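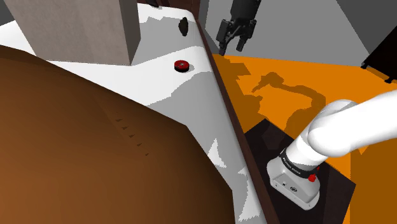 Figure 3. Rendered view, white tabletop with a tall pale block; brown curved surface in front.

4.2 Glare and reading speed
Readers in the Urnell sample (n = 85) did the page task twice, once under the shaded lamp and once under the bare one. 1,219 pages in all, after dropping the unfinished ones. Slower under the bare lamp, mostly the older readers. Greco and Cocco saw the same thing with newsprint. Lamp hight was fixed, desk lamps set to 500 lux at the page. We did not test colored paper. Eye strain scores are in Table 3, the November session is left out becuase two forms were missing.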